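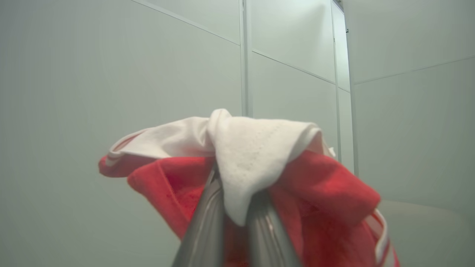

Kolero Wash & Fold: your questions, answered

How do I book a collection?
Ring the shop or use the form on the Erkurness Road page. Collections run in the evening, and the driver will wait at your door for up to 15 minutes, which is longer than most of our relatives would.

What does it cost?
One standard bag is £8, washed, dried and folded. Ironing is charged by the piece and priced to make you think about whether you really need it.

Do you separate colours?
We do, into lights, darks and reds. Reds get their own wash because Noeline Te Moana, who runs the machines, once owned a cream jumper and still talks about it. If something is new and likely to run, put it in a separate bag and tell us.
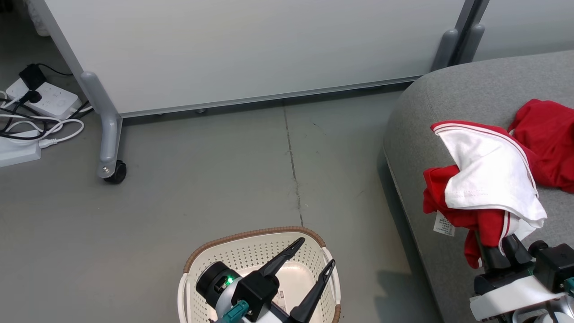 The same goes for anything marked hand wash only. We can do it, but it takes an extra day and we would like to know before the drum starts turning – afterwards is less useful.

What if I leave something in a pocket?
Coins, keys and cards go in an envelope pinned to your order. Tissues we cannot return in any meaningful form.

Which detergent do you use?
Wosinance unscented, unless you ask for something else. You are welcome to send your own, labelled with your name.

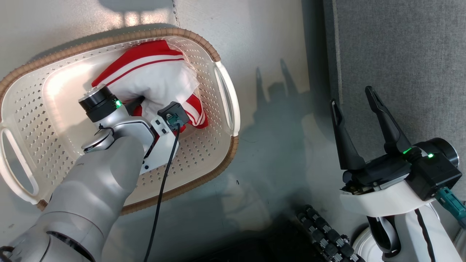

How long will you keep an order I haven't picked up?
We hold it for 6 weeks and send two reminders. After that it goes to the Quách Street charity shop, where you may buy it back.

Something has come back damaged. Who do I talk to?
Latrice Oyelaran handles complaints on extension 415, mornings only. Please keep the ticket and don't wash the item again before she has seen it.

Do you find odd socks?
Constantly. They live in a box by the counter and you may look through it whenever we're open.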